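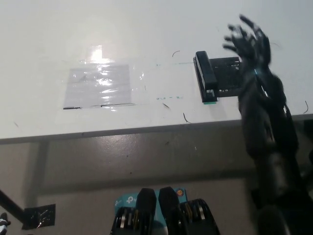 Ticket 3494
Subject: Label printer skips every other label after the Brirnora update
Status: Solved (by me, mostly)
Product: Plelolton desktop label printer, older model with the gray lid

Hi all, me again! I'm the one who runs the mail-order side of a little seed shop in Wuvstead, and I've been keeping this log in the ticket so that whoever picks it up doesn't have to ask me the same stuff twice. Sorry in advance for the length, I type the way I talk.

What's going on: I updated Brirnora (the shipping program, desktop version) on Sunday evening, and ever since then the printer feeds one good label, then one blank, then one good, then one blank. I buy labels in rolls of 2000 and I had a fresh one in there, so you can imagine how I feel watching half of it roll out onto the floor with nothing on it. No error on screen, and the light stays green the whole time.

First things I tried, before writing in:

Turned the printer off and on. Same.
Restarted the computer. Same.
Took the roll out, put it back, closed the lid until it clicked. Same.
Swapped the USB cable for the one from my scanner. Same, and then I forgot to put the scanner cable back and spent ten minutes thinking the scanner was broken too.

Update, 4:15 pm
Got the first reply from support, thanks for being quick! You asked me to run the self-test where you hold the feed button until it blinks twice. Did that. The self-test labels come out perfect, one after another, no blanks at all. So the printer can find the gap between labels just fine when it's left alone. I also cleaned the little sensor with a dry cotton swab like you said, and it had some fuzz on it, but cleaning it made no difference when printing from Brirnora.

Update, later the same day
I printed a plain text page from the notepad program, just the word "hello" at label size. One good, no blank. Printed three more, all fine. So now I'm pretty sure it's something Brirnora is sending. I went looking through the settings and the update had put a whole new page in there called Media. My label size was listed as 4 x 6.25. My labels are 4 x 6! They have always been 4 x 6. I changed it, hit save, printed a test, and got... one good, one blank. Argh.

Update, next morning
Okay, so I opened the settings again with a cup of coffee and the size had gone back to 6.25. It doesn't save! You press Save, it says Saved, you close the window, and it quietly goes back to the old number. I tried it over and over. I also tried running the program as administrator, which somebody suggested in an old forum thread, and that didn't help either.

Then I noticed the profile name in the corner. It said Moser, and my profile is called Shop. Moser is the carrier I use for the bigger boxes, and I guess the update added a ready-made profile for them and made it the default, and the ready-made ones are locked. So you can type in them all you want and it won't stick.

What fixed it for me:

1. Open Settings, then Media.
2. Look at the profile name at the top right. If it has a tiny padlock by it, you can't change it.
3. Click the arrow and pick your own profile (or click Duplicate and give the copy a name).
4. Set the height to 6, save, close the window, open it again and check the number is still 6.
5. Go to the Printer page and pick that profile there as well. I missed this the first time and got another blank.
6. Turn the printer off, hold feed while turning it on, and let it measure the roll.

After that I ran the whole morning's orders and there wasn't a single blank. The counter on the program says I wasted 937 labels this month, which can't all be from this, but a good chunk of them sure are.

Two questions before you close this out. Could the Save button please say something when the profile is locked? And is there any way to reset that waste counter? I looked in all the menus and couldn't find it, and my monthly report pulls from it.

Update, after lunch
Support says the counter resets under Tools, then Maintenance, with the printer switched on. Found it, did it, reads zero. They've passed the Save button thing along to the Brirnora people. You can go ahead and close this one, thank you so much!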